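Toy library finds a bigger home on Katene Street

By Noeline Rutherford
May
14 shares | 3 comments

Families in Mudley who have been squeezing past each other in the back room of the old post office to borrow puzzles and ride-on cars will soon have a good deal more elbow room. The Mudley Toy Library is moving to the former shoe shop on Katene Street, and the doors open there for the first time on Wednesday at 9:30 in the morning.

It has been a long time coming, as anybody who has tried to steer a double stroller down that post office hallway will tell you. The library started with a few shelves and a borrowed card table, and it now looks after toys for 58 member families, some of whom drive in from Histon because there is nothing like it closer to home.

"We love the old room, we really do, but on a rainy morning you couldn't turn around in it," said Lorraine Tautahi, who has run the library for five years and whose own children learned to walk there, holding on to the edge of the train table. "The new place has windows on two sides and a proper sink. I can't tell you how happy I am about the sink."

The shoe shop has been empty since the Livell family retired and closed up last fall. They have offered the space at a low rent, and they left the long wooden benches where generations of Mudley kids sat to have their feet measured. Those are staying put, and parents are welcome to rest on them while the little ones make up their minds - a process that can take most of a morning.

Members will be able to borrow two toys at a time, as before, for up to two weeks. The yearly fee is not changing. What will change is the hours, with a Saturday session added for parents who work during the week and have had to send a grandparent along with a list.
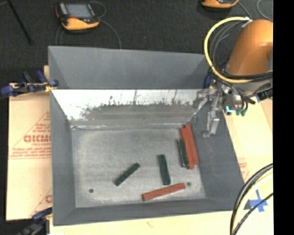
Aisyah Yeoh, a mother of twins who joined over the winter, said the Saturday hours would make all the difference at her house. "My husband has never once been to the toy library," she said with a laugh. "He hears all about it at dinner, and now he can come and carry the dollhouse home himself."

Sorting and packing goes on through the weekend, and Lorraine would be glad of anyone with a pickup truck or an hour to spare. Please hold on to any toys you have at home for now and bring them straight to Katene Street once it opens - that's fewer boxes for everybody to lift. There will be coffee and banana bread on opening morning, and new families can sign up at the front desk.

3 comments | Share this story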